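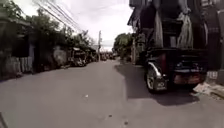
The street looking down its length, drapes on the right, dark vehicle parked below them.

March 22, 2026. Nutley street survey, notebook 2

Setareh wants the surface notes written up before she forgets what my abbreviations mean. I have already forgotten what my abbreviations mean, so this is from memory and the one photograph.

Surface: pale grey, smooth, no lane markings to speak of and no kerb along most of it. This makes the question "where does the road stop?" more of a philosophical one than the form allows for. I have put "edge unclear" in the box. Zuzana put "edge generous" in February and I think hers is better. It widens towards the near end, so any width we quote needs to say where it was taken. Ours didn't. Redo.

Length: taped at 219 paces by me, 219 by Zuzana, who has much longer legs. One of us is being polite. Use the wheel next time.

Right-hand side: tall dark building with columns and recessed openings, and two long pale drapes hung on the front, tied up so that they bunch. The form has headings for awnings, signs and "other projections". I have gone for other projections. The wider one comes down to about the height of the vehicle's roof, so somebody should check it against the clearance sheet. Not me, I did the bollards.

Left-hand side: low buildings and fences. Still to be drawn properly. My sketch looks like a row of teeth.

Parked vehicle: boxy, dark, something like a small pickup. Silver arch over the back wheel, very smart, and then a rear bumper in rusty brown with orangey patches that could be old stickers or could be the bumper leaving us. Logged as one obstruction. Its shadow reaches well out over the road and hides a good part of the surface, so the condition score for that stretch is a guess and I have marked it as one.

Small dark spot on the near surface: stain, patch or hole, take your pick. Go and look.

To do: wheel, clearance sheet, left side, spot. Some 100 sheets of the old form left if anyone wants scrap paper.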